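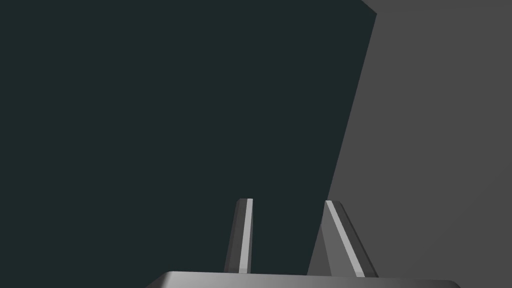

Two-finger gripper, computer rendering

Visit to the live music open day at Gosselin, Serer
06/12/2025

My sister and I have a small business for weddings and company dinners, and we are always looking for musicians. So when the Gosselin hall in Serer announced an open day with bands, DJs and sound rental firms, we put it in the calendar already in September. I write down what I saw for colleagues who could not come.

The doors opened at ten. Gosselin is an old dance hall at the end of the tram line, and the main room has a license for 496 guests standing. For a seated dinner with a dance floor you must count much fewer, and the hall gave us a floor plan with three possible table arrangements. I liked the second one best, with the band on the long side. The guests at the back tables then do not need to turn their chairs during the speeches.

There were 42 exhibitors on the list they gave at the entrance. Most were solo singers and duos with a guitar. The bigger bands had a place in the side rooms, and every half hour one of them played three songs on the main stage. Three songs is a good length to judge a band. You hear one slow song, one for dancing, and one where they show what they can do. What you do not hear is how they play during dinner, when people want to talk. I asked four bands for a quiet song and only two of them had prepared something.

The best of these was Jatero, a group of five with piano, double bass, drums, saxophone and a singer. They played an old bossa nova so softly that I could speak with my sister in a normal voice. Later they played on the main stage with full power, and the drummer changed from brushes to sticks without any break between the songs. Their price for an evening of three sets is 2,400 and the travel is included up to 80 kilometers. They also offer a trio for the reception, piano, bass and voice, for 618. For a garden reception in summer I think the trio is enough. 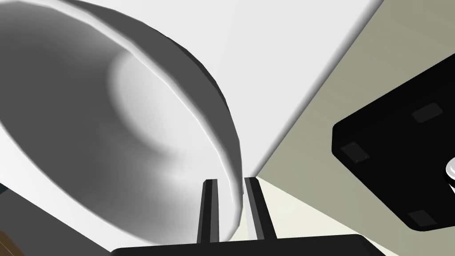

A small point about contracts. Almost every band had a printed sheet with conditions, and I read all of them on the train home. Some ask for a warm meal for each musician, some ask only for drinks. One band wants a separate room with a lock. These are normal wishes, but the couple should know them early — the kitchen needs the right number of meals, and not every farm or castle has a free room. Please also look at the overtime. In one contract the extra hour costs more than a third of the whole evening.

After lunch (a very good lentil soup, sold in the foyer) we went to the sound demonstration by Grakus. They rent speakers, microphones and small mixing desks, with or without a technician. The demonstration was 45 minutes and I learned more in it than in the whole morning. They played the same song first with two big speakers at the stage, and then with six small ones spread along the walls. With the big ones, the front tables suffered and the last row understood little of the text. With the small ones the level was even and much more pleasant. The small system costs more to rent and takes longer to set up, so the hall must be open for the technicians from early afternoon.

They also spoke about wireless microphones for speeches. Their advice was to always have one on a stand and one in the hand of the master of ceremonies, both with fresh batteries before dinner. I knew this, but I have also forgotten it once, at a wedding with a very long speech by the father.

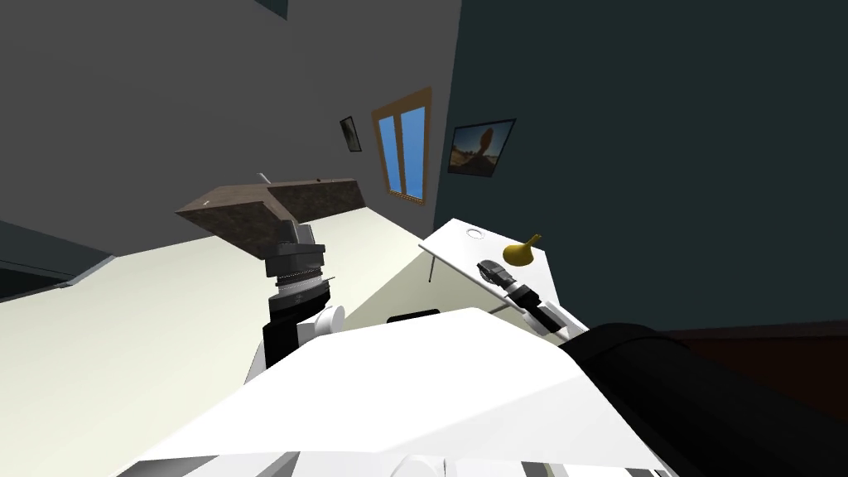 The DJs were the weak part of the day for me. They were placed in one long corridor, all with headphones for the visitors, and with headphones every DJ sounds fine. I would prefer to see how they react to a room of people of different ages. Two of them invited us to come to a public party in January, and we will probably go to one.

Parking was difficult. The spaces behind the hall were full before eleven and we saw cars turning back on the street. The tram is the better choice — it stops in front of the door and goes every 15 minutes, also on Saturday evening.

Entry was free for people who work in events, and private visitors paid a small amount which they got back with a booking. The next open day is planned for September. We have reserved Jatero for a company dinner in spring, and I will ask Grakus for an offer with the small speakers for the same evening.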